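Do "polarized" fashion sunglasses do anything, or is it a sticker?

marlowtan_82
Posted Monday

I've been looking at a pair of Grimen square frames, the brown ones that are all over every "best sunglasses for women" list this month. The tag says polarized and the price went up a lot over the plain version of the same frame. I held both pairs in the store and could not tell them apart. Same lens color, same weight in the hand. Is polarized a real thing at this price or are we paying for a word?

I'm also suspicious of all these face shape charts. I've been told I'm oval, square and heart in three different stores.

pebblecoat
Polarized is real. It cuts glare off water and car hoods. Whether your pair has it is another question. Hold them in front of a phone or laptop screen and turn them slowly. On most screens a polarized lens goes dark at some angle. If nothing changes at any angle, try a second screen before you yell at anybody.

marlowtan_82
Tried it on my laptop in the store parking lot with the Grimen pair (I bought them, they have a return window). Goes dark when I tilt my head. So fine, not a sticker. Still not convinced it's worth the extra for walking to lunch.

quietbrim
It isn't, for walking to lunch. What you want for that is UV protection, and a lot of cheap plain lenses have it. Polarized and UV are separate things and the stores are happy to let you mix them up.

oldhinge
Disagree with quietbrim a little. I get headaches from glare off store windows and the polarized ones help me. I've worn Pichon for 6 years, same frame, new lenses once.

quietbrim
Help you compared to what, though? Compared to no sunglasses, sure. Did you ever wear the plain Pichon lens for a summer?

oldhinge
No, and I'm not going to buy a second pair to win an argument on here.

dovetail_k
Can I bring up the "1,000 hour hinge" thing on the Stultitz site? What does that even mean? An hour of what? I don't open my glasses for an hour. I asked their chat and got a link to the size guide.

pebblecoat
It means somebody in marketing had a nice round number.

marlowtan_82
Ha. The Stultitz pair was my second choice too. They do have better nose pads than the Grimen, I'll give them that. The Grimen slides when I look down.

dovetail_k
Sliding can be fixed in two minutes at any optical counter, and plenty of them won't charge you. Ask before you pay for those silicone ear hooks.

Couple from my kitchen:

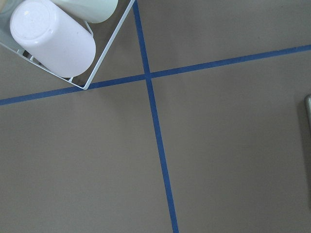
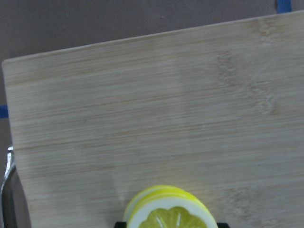 The hooks, by the way, catch in long hair and make the arms look thick from the side. I wore them one afternoon and gave up.

haloandhem
I sold eyewear for 2 years, so a few things. Face shape charts are mostly there to get you to try on more frames. They aren't useless, but width matters more than shape. If the frame is wider than your face at the temples it will slide, and no chart will fix that. Look at the numbers printed inside the arm on a pair you already like and shop by those.

Also, lens color. Brown and gray are easy to live with. The pink and yellow fashion tints are pretty but some are so light you'll squint right through them.

quietbrim
Agree on width. Not sure I buy "mostly there to get you to try on more frames." My sister has a very narrow face and those charts kept her out of a lot of bad round glasses.

haloandhem
Then they worked for her. I watched plenty of people put back a frame they loved because a poster said no.

oldhinge
Anybody tried Detik? They say they do the same lens as the expensive brands for a lot less.

dovetail_k
Everybody says that. Same lens as which brand? If they won't name it, I file it next to the hinge hours.

oldhinge
They don't name it. I looked.

pebblecoat
I had a Detik pair. The lens was okay, the coating started to peel at the bottom after a beach trip. Could have been the sunscreen. I wouldn't swear it was the brand's fault but I didn't go back.

marlowtan_82
What's the most any of you would pay? I saw a frame for around $300 in the same mall with the same sort of lens sheet in the box, word for word as far as I remember.

quietbrim
Half that, and only if I'd already gone a year without losing a pair.

oldhinge
I'd pay it if they fit. Fit is the one thing I can't get used to.

haloandhem
Before anyone pays that, ask if they sell replacement lenses for that frame. Some don't, and then one scratch and you own a very nice empty frame.

marlowtan_82
Okay, update. Took the Grimen pair to the counter and they bent the arms in a bit, no charge. Better, still slips when I bend over to tie a shoe. I checked the number inside the arm against my old pair and it's wider, so haloandhem has a point. Going back to exchange for the plain lens in the smaller size if they have it. The clerk on the phone said it "runs the same," and I'll believe that when it's on my nose.

dovetail_k
Bring the old pair with you and put them side by side on the counter.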